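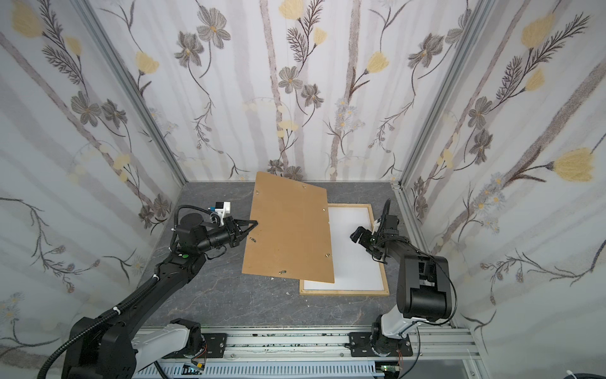 Kjell Ljungberg writes the planner behind Kedari, Jakent's software for two-arm cells, and he lights up when the talk gets to timing. "Two arms are so much more fun than one, and so much harder!" he says. Take the brown panel tilted over the framed white board: the left gripper has it by one edge, and the right one is open, hovering over the board. To Kedari, he explains, a held panel is part of the arm holding it, so the other arm has to plan around both.

The early version froze one arm while the other moved. "Safe, but painful to watch," Ljungberg says. The current one plans both together, scoring 2000 candidate motions and throwing out anything that brings the arms or their load too close. It started as 124 lines of Python. "I still have that file. It's awful, and I love it."

What's he working on now? Replanning in mid-move, when the camera reports that a part has shifted in the grip. He wants that merged in June, along with a viewer that plays back rejected plans. "You learn so much from the bad ones," he says, already reaching for his laptop to show me a few.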